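Cell 2 notebook – Monday, July

Started 7:40. Picked up where the last entry stopped: the right finger on the gripper was closing late and the wrist joint had some play in it. Cell powered down and tagged out before I touched anything.

Pulled both fingers. The grip face on the right one was glazed. Cleaned both faces with alcohol and a lint-free wipe, scuffed lightly with the gray pad, wiped again. The scuffing on the upper edge of a finger is cosmetic and I left it. Next time I would rather swap the pair than clean them a third time. There is one spare pair in the Helex drawer. Ordered another from Potgieter, no delivery date yet.

The late closing came from the linkage. One of the 4 screws on the finger carrier had backed out far enough to turn by hand. Took all of them out, cleaned the threads, new threadlocker (the blue), back in crosswise. Paint marks on the heads so we can see if one moves. Please don't wipe these off.

Wrist play: the clamp ring was loose. Retightened, checked by hand with the brake on, no movement I can feel. If it comes back we need to look at the bearing and I would want the arm off the mount for that.

Cable. The tie nearest the wrist had been pulled tight enough to flatten the jacket. Cut it off and put on a hook-and-loop strap, with more slack at the elbow. Ran the wrist end to end at low speed and watched the loop – clears the housing both ways. The loop needs watching when somebody changes the home pose.

Homing and finger zero redone in the Drovum panel. Old closing force setting was 900, which somebody must have raised to get around the loose screw. Put it back to 685. Holds a marker without slipping and doesn't leave a dent in the cap. Open width left as it was. Speed limit for the test is 800, same as before. These are panel units, copied off the screen, don't compare them with the Brondemis cell.

Wrist camera: lens wiped, cable reseated, exposure locked again after the restart. It forgets the lock every time the controller loses power. Added this to the startup sheet. Head camera not touched.

After that the marker job, pen cup on the gray table with the curtain closed. The approach height over the rim was too low in the saved pose, raised it one step and saved under the same name. Old pose is kept in the backup folder.

Pen cup and markers, wrist camera first, then two from the head camera:
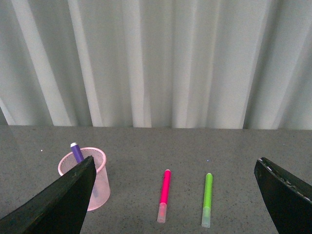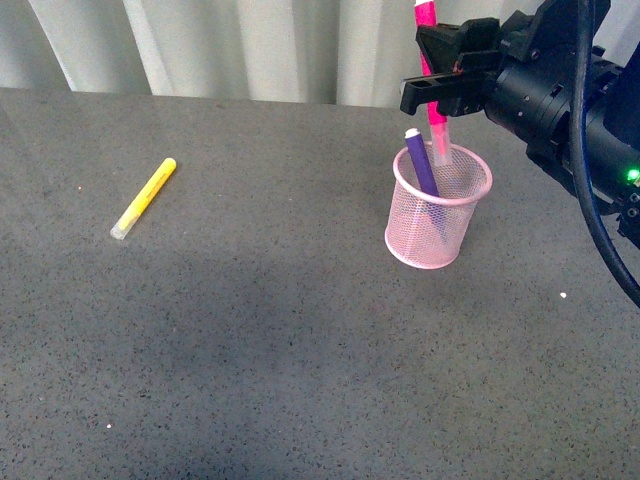
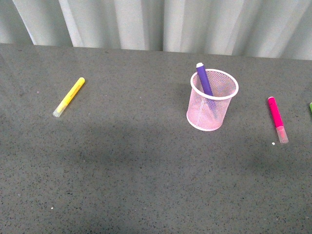

Do the fingers need to be zeroed again after every cleaning?

Only if they came off the carrier. For a wipe-down with the fingers in place, run one open and close from the panel and compare the closed reading with the one written inside the cabinet door. If the two differ, redo the zero before running a job. After any finger swap, do homing first and the zero second, and save both before you power down.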